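Workshop notebook, April, afternoon

Burner rig is back up on the Urkdale heating oil and I'm so pleased with it! Fitted the new Pivum nozzle, bled the line, and she lit on the second try. Flue temp settled at 469 F, nice and steady, with a lovely clean flame (the old nozzle never gave us that). Ran it for 75 minutes and drew 2 samples from the bottom of the Menon tank for the water check.
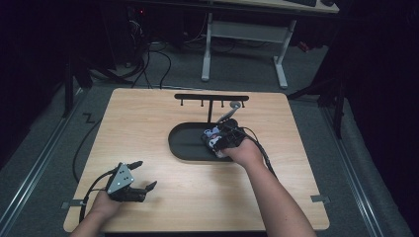
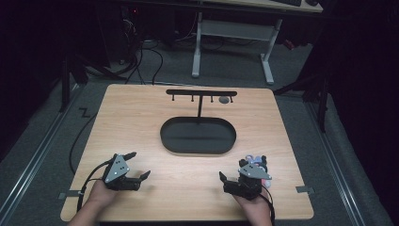
Do we need to change the line filter before the next run?
Leave it for now. Flow was normal the whole way through and the bowl looked clear when I drained it.

Next up is the Utance additive blend - really looking forward to that one. Same nozzle, same pump pressure, so we can compare fairly. Drip tray under the pump still needs emptying, and we're low on filter paper.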